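Section 5 - Ajouter des sous-titres à un film dans Cledar

Bonne nouvelle, le plus long est derrière vous : votre filmothèque est en place, et vous allez enfin pouvoir regarder vos films en version originale sans perdre une réplique (c'est tout de même plus agréable !).

1. Ouvrez la fiche du film, puis choisissez Sous-titres dans le menu de droite.
2. Cliquez sur Importer et sélectionnez votre fichier SRT.
3. Indiquez la langue, sans quoi Cledar le rangera dans « Autres ». 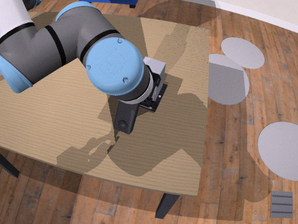

4. Lancez la lecture et avancez jusqu'à la première scène dialoguée. Si le texte arrive trop tôt ou trop tard, ouvrez Décalage et corrigez par pas de 50 millisecondes, tranquillement, jusqu'à ce que tout tombe juste.

Remarque : chaque fiche accepte jusqu'à 17 pistes, ce qui laisse de quoi faire, même dans les familles où l'on parle plusieurs langues à table.

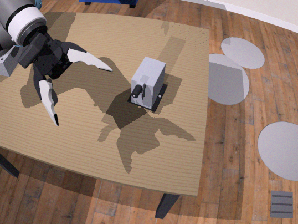
5. Enregistrez avant de quitter la fiche.

Attention : le remplacement d'une piste est définitif - gardez donc une copie du fichier d'origine dans un autre dossier.

Merci à Thiện Đào pour la relecture des menus en vietnamien. Le réglage de la taille des caractères est expliqué à la section suivante.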